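Why Does a Lunch Bag Have Shiny Stuff Inside?

Maybe you carry your lunch to school in a soft bag with a zipper, and maybe one day, while you were fishing around for the last grape, you noticed that the inside was silver and crinkly and wondered what on earth it was for. It's a very good thing to wonder about, and the answer has to do with heat, which is a bit of a wanderer and never likes to stay put. 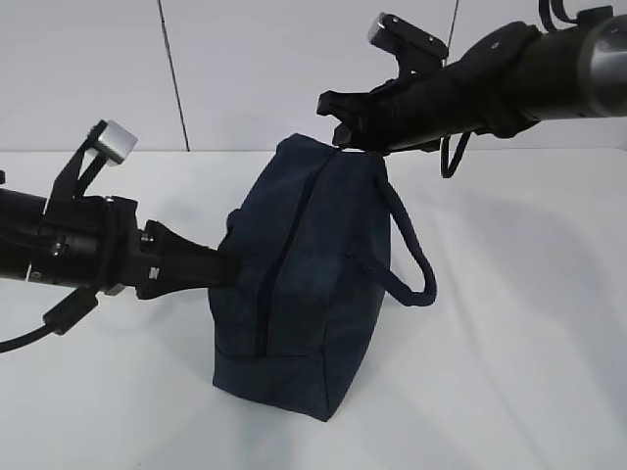
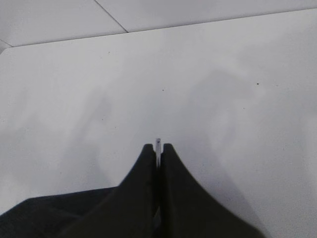
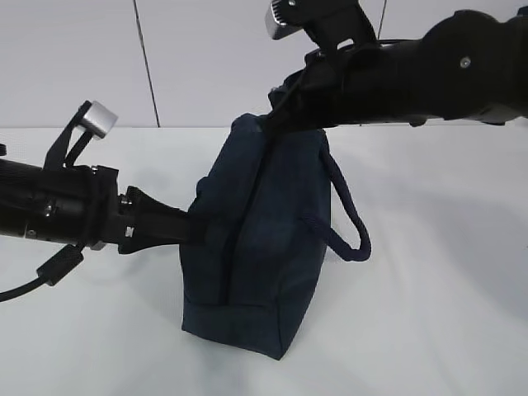
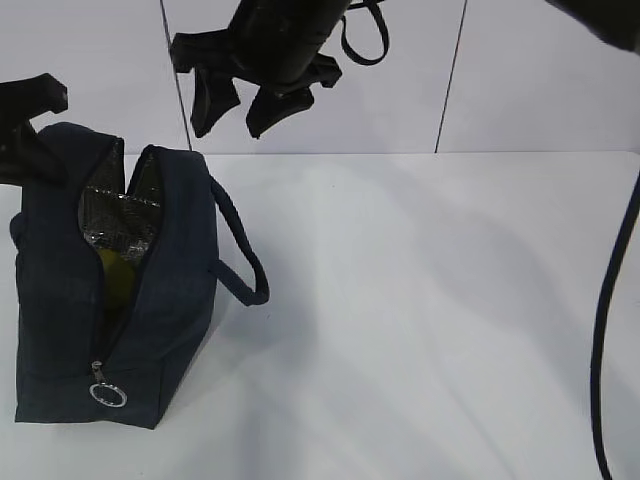 Tsegereda Habte writes that her daughter was sure the silver part made the cold, like a tiny refrigerator, and could we please settle it before the next lunch gets packed?

We would love to! The silver part doesn't make any cold at all. It can't, because a lunch bag has no plug and no motor. What a lunch bag can do is slow things down. Heat always moves from a warmer place to a cooler place, so on a warm May morning the heat in your classroom would very much like to get into your nice cold yogurt. The bag stands in its way (it can't stop the heat forever, but it can make the trip take a lot longer).

Part of that work is done by the shiny lining. You know how a mirror bounces light back at you? A shiny surface can bounce back some kinds of heat in much the same way. Many lunch bags also have a layer of foam hidden between the cloth and the lining, where you can't see it. Foam is full of little pockets of air, and heat is slow to get through air that is trapped and can't move around. Your winter coat works like this too, only it's keeping your heat in!

Then there's the zipper. If you leave it open, warm air slips in at the top and the lining can't help much, so zip it all the way after you take out your snack, even if the bell is ringing and everybody is already running outside.

If you want to try it yourself, ask a grown-up for 8 ice cubes that are all the same size. Put half of them in a cup inside your lunch bag and zip it up, and put the other half in a matching cup on the counter. Go and play for a while, then come back and look at both. Which cup has more water in it? You could draw what you found, and then try again with the zipper open, or with a towel wrapped around the cup on the counter.

And for Tsegereda's daughter, if you'd like your lunch to stay cold, put an ice pack in with it. The ice pack brings the cold and the bag helps keep it there. Crunchy things like crackers are happier in their own little box, a bit away from the ice pack.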